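# Classer les registres communaux avant une demande de généalogie

Procédure rédigée pour le greffe de Plodthorpe. Elle suppose que les registres sont déjà sortis du dépôt et que l'inventaire de base existe, même incomplet.

## 1. Relever les cotes

Noter la cote inscrite au dos de chaque volume. Si elle manque, attribuer une cote provisoire précédée de la lettre P. Ne jamais réutiliser une cote supprimée.

- Naissances : série N
- Mariages : série M
- Décès : série D
- Délibérations du conseil : série C

Les actes de la paroisse de Gomari, rattachée plus tard, restent dans une série séparée — ils ne suivent pas la même pagination.

## 2. Saisir les noms

Recopier le nom tel qu'il figure dans l'acte, puis la forme normalisée dans la colonne suivante. Le fonds Lindqvist compte plus de 100 variantes. Dans le registre C 33, par exemple, le même échevin apparaît sous deux graphies à la page 74.

Les mentions marginales se saisissent à part, avec le numéro de l'acte concerné.

## 3. Contrôler les fonctions publiques

Pour un élu ou un employé communal, croiser trois sources : le procès-verbal de nomination, le registre des serments, la liste de paie. Un écart d'un an entre nomination et serment est courant. Au-delà, ajouter une note et renvoyer au volume.

## 4. Répondre à la demande

Joindre la transcription, la cote et la page. Les actes sous délai de communication ne sont pas reproduits. Limiter l'envoi à 9 pages ; pour un dossier plus long, proposer une consultation sur place, le matin.

Les corrections à cette procédure sont à adresser à Rajeshwari Gounder, qui tient la version de référence.
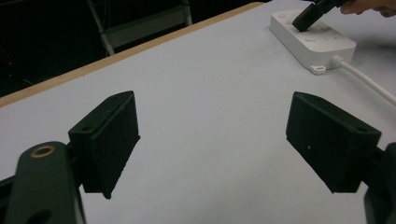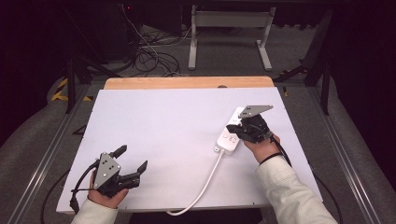 *En haut, le plateau clair et son bord en bois ; en bas, une multiprise blanche et son cordon.*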